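Bustar Workroom News: April

Tables, desks, and where your stuff goes

Hello again from the back end of Prekgate! I said in the last newsletter that I would write about the furniture, and a few of you wrote in to say please do, so I'm taking you at your word and going on at length. If you only come in to use the kiln next door you can skip to the part about keys at the bottom.

Quick recap for the new folks. We have 2,731 square feet in the main room, which sounded like an airfield when I first saw it on the lease. I walked around in it with a tape measure feeling rich. Then the stuff arrived. Everyone has a box of something, and every box needs a surface, and it all drifts toward whatever is flat and close to the door. By the end of winter I was eating lunch standing up.

So this spring I have been a pest about surfaces. My rule (I did ask around before I made it a rule, so don't all write to me at once) is that the big dark brown table is a working table. You spread your thing out on it, you do your thing, and you take your thing away with you when you go. The light desks with the white metal legs are for the bits and pieces, the phones and chargers and papers that have to live somewhere while you're working. You can make a mess on a desk. I make an awful one myself. I just want the mess to stay there and not go wandering across to the table.
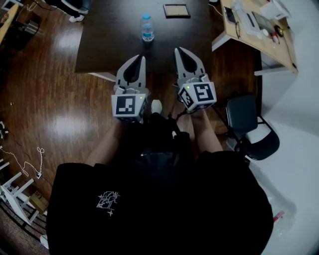

The big brown table, and one of the desks doing its job.

I'd call that pretty good! One water bottle and a small picture frame on the whole of the big table, and the clutter over on the desk where it belongs. Phone, papers, a cable in a tangle, a little white tub with a red top. I can live with all of it. The cable hanging over the front of the desk does bother me a bit, I admit, and the next time I'm in I'm going to bring a bag of those hook-and-loop strips and go around the room with them. If you find your cords wearing little belts, that was me.

On water bottles. Yes, they're allowed on the big table. I know there was a sign for a while that said no drinks, and I know who put it up (me). It lasted 4 weeks and I was the first one to break it. So bottles with a cap that screws on are fine anywhere, and open mugs stay on the desks, please. I have a ring on the brown table that I made myself with a cup of tea, and I look at it every time I sit down, and I have tried mayonnaise on it and I have tried toothpaste, and what I have now is a ring that smells like lunch. If anyone has a trick that works on a dark finish, please send it. I'll print it in the next issue with thanks.

The picture frame question came up more than I expected. We seem to collect small frames with nothing much in them. They come in with people's boxes and never leave, and they get laid down flat and then things get set down on top of them and there's a crunch. I've put a shoebox by the coat hooks marked FRAMES. Anything that's been lying around with no name on the back goes in the box for 20 days, and after that it's up for grabs. I have my eye on one with a thin dark edge for my hallway at home, so consider yourselves warned.

Now, floors. We're lucky with ours, I really do love a wood floor in a working room, it's kinder on the knees and it makes the place feel less like a garage. But it does want sweeping along the boards and not across them, or the grit goes down in the cracks and stays there until you're barefoot. The wide broom is the one to use. The narrow one with the bent head is for under the desks. I would also ask that when you move a desk you get somebody on the other end of it and lift. Metal legs and wood floors are not friends, and I can show you the exact spot near the window where I learned that. I've ordered 26 felt pads, which I thought was a crazy number until I started going around turning things upside down. They should get here before the end of the month. If you'd like to spend a happy half hour on your back under a table sticking them on, I have a kneeling pad and cookies.

Speaking of things overhead and things along the walls, I should say a word about the far end of the room, since most of the letters I get are about the shelves.

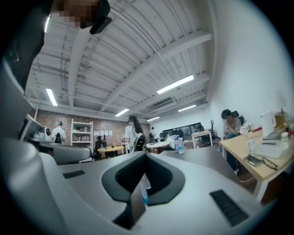
This page last changed: April, late afternoon

I've got a soft spot for that end. It's the brick that does it. The white metal ceiling with all those beams can look a little cold when you first come in, and then you get the reddish brown at the back and the place warms right up. When we first took the room there was talk of painting the wall white to match everything else, and I'm so glad we ran out of steam before we ran out of excuses. Please don't bring it up again!

The tall white shelves against the brick hold the small bottles and containers, and that's how I'd like it to go on. They're a Zeng unit, secondhand, and they went together without a cross word, but they are tall and they are for light things. A few months back I found a bucket of plaster on the top shelf. I don't need to know whose it was. I got it down with the stepladder and my heart in my mouth. Anything you can't comfortably lift with one hand should go on the floor of the supply closet, and if the closet is full come tell me and we'll have a sort-out.

For the bottles themselves I have a few requests. Label them, with a marker that doesn't rub off, and put your initials and what's inside. "Blue stuff" doesn't help me. If you've decanted something out of a bigger bottle, say what the bigger bottle was. The Skikine refills are the worst for this, because they all come in the same squat little jar and you can't tell the cleaner from the sealer until you've got it on a rag, and I've done that too, on a Christmas present. Face the labels out and push the short ones to the front. It takes a minute and it saves the next person taking down the whole row to look at the back.

The papers pinned on the brick next to the shelves are getting a rethink. I like having a row there, and it's at a nice height to read while you're waiting for something to dry. But pins in old mortar let go eventually, and then there's a sheet behind the shelves until the next big clean. I'm going to try a length of wire with clips on it, like a laundry line, and see if that holds. If you have something you want put up, leave it in my tray with a bit of margin at the top for the clip. Single sheets only, please. Things with a lot of small print on both sides just don't get read.

A few people asked about the lights. I know the tubes are bright. I like them for close work and I know some of you don't, and we did try a week with half of them off and got complaints from the other half of you, so for now they stay as they are. If it's too much for your eyes, try the side of the table that puts your back to the brick, or bring a cap with a brim. That's what I'd do. I have two lamps at home I could lend if there's a quiet corner you want to try out, but they need an outlet and we're all fighting over those already.

And the air conditioner, high up on the ceiling at the back! It's been cleaned. I'm told the filter was something to see. Please leave the setting alone until it gets properly hot out, and when you do put it on, remember the remote goes back in the drawer under the sink. It's been found in a coat pocket, in the recycling, and once in my own purse, where I had apparently been carrying it to the grocery store and back.

Next big clean will go up on the sign-up sheet as soon as I've worked out the times. I'd like to start at 9 in the morning and be done before lunch, with one group on the desks and one on the shelves. Bring gloves if you've got a favorite pair, and an old T-shirt for dusting. I'll do the big table myself. I'm particular about it, and anyway I want another go at that ring.

Keys: the side door on the Prekgate end is sticking again. Pull it toward you before you turn the key. If it still won't go, use the front and leave me a note. A locksmith is coming but couldn't give me a day.

Lost and found this month has one gray glove, a very nice tape measure, and a lunch container that I've washed twice now. It's on the rack by the sink.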